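Still Waiting on the Folding
After 15 years of promises, the household robot has yet to get past the bedroom door

25 May 2023

Every November the invitations start to arrive. Come and see the home of the future, they say, and I go, and the home of the future has a kitchen bench with one cup on it. An arm picks up the cup. Everybody claps. I drive home to a basket of washing.

I've been writing about household robots for 15 years, and in that time the only one to earn its keep at my place is the vacuum, which still can't manage the hallway rug. So when Korkow told its backers this autumn that bedrooms were "the next room to fall", I went looking for what a bedroom asks of a machine.

Quite a lot, as anyone who has made a bed knows. A blanket has no fixed shape. Pick it up by one corner and it becomes something else, and the camera that knew what it was looking at a second ago has to start again. The current approach is to have people do the chore themselves with a gripper in hand, record the lot, and hope the software picks up the knack.

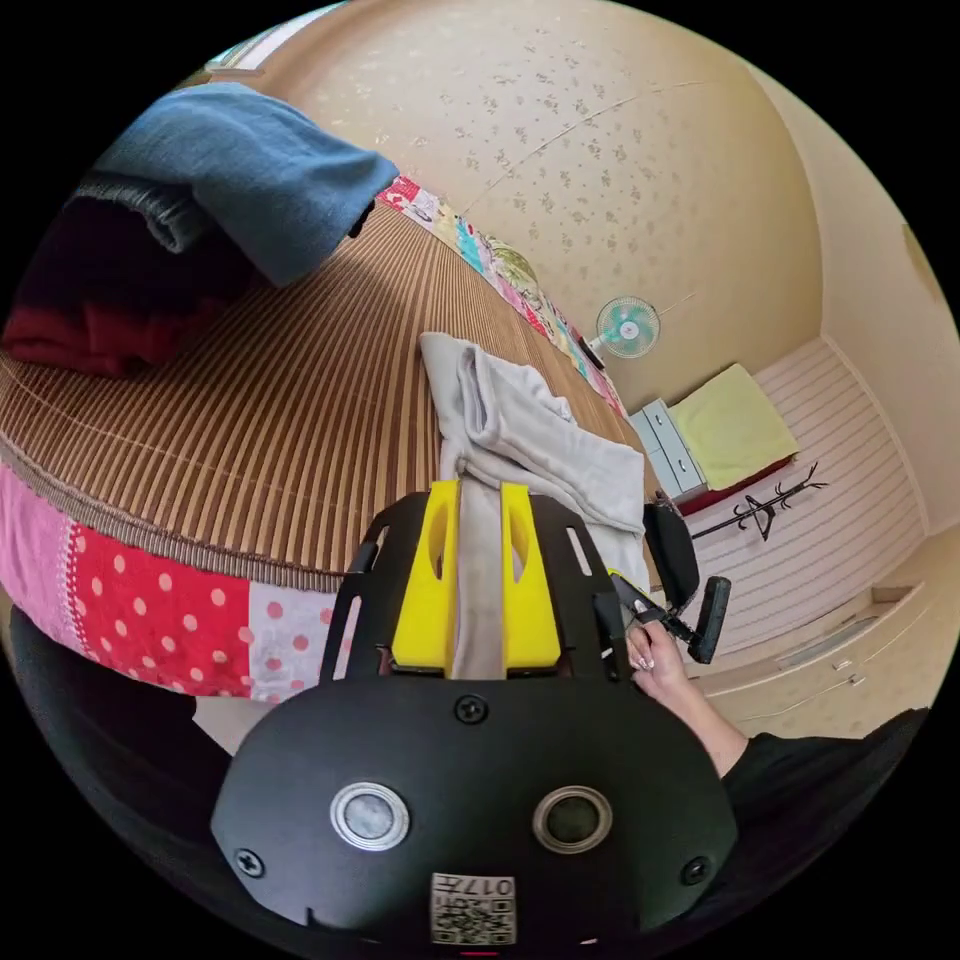 Korkow says it has 910 hours of this sort of recording and wants a great deal more. Its rival Sekura won't give a figure at all. Neither would let me bring my own blanket to a demonstration. I asked twice.

What I was shown, at Korkow's workshop, was an arm bolted to a bench folding a tea towel. It did the job in just under four minutes, and the towel was flat and square and the right way up to begin with. On the second go it grabbed two layers at once and folded the bench mat in with them. The engineer on duty was good-humoured about it and said grasping a single layer was the hard part. I believe her. Fingertips can feel one thickness of cloth against two without any thought, and most grippers can't feel much of anything.

Factories have had longer at this and they aren't much further along. At Gultov, a linen service that handles 3000 sheets on a busy day, machines wash, press and fold. The step at the front, where somebody finds the corners of a crumpled sheet and clips them to the feeder, is done by hand. The plant trialled a robot for it from Peltonen and sent it back. The floor manager told me it was fine with pillowcases and hopeless with anything wearing a zipper.

And a laundry is the easy version. The light is always the same and each item comes down the same belt. At home the bed is against a wall, the clothes are in a heap, and there's something on the floor you'd forgotten about. A good deal of tidying is deciding what belongs where, and moving one thing so you can get at another.

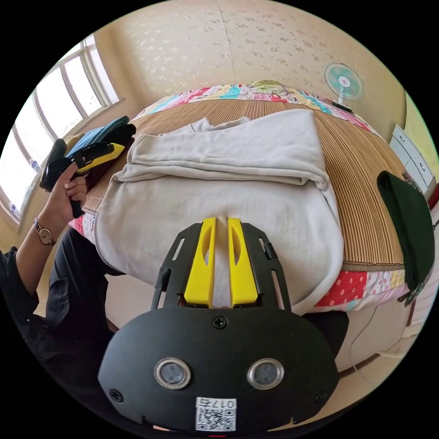
So should you hold off buying anything for the bedroom?

Spend the money on a decent dryer and keep folding. Of the machines I've seen up close, none could be left alone with a pile of mixed clothing, and the companies that make them don't claim otherwise once you get them away from the stage. Prices haven't been set either, which makes the waiting lists a bit rich. If one of them ever agrees to a test with a blanket of my choosing, I'll report back.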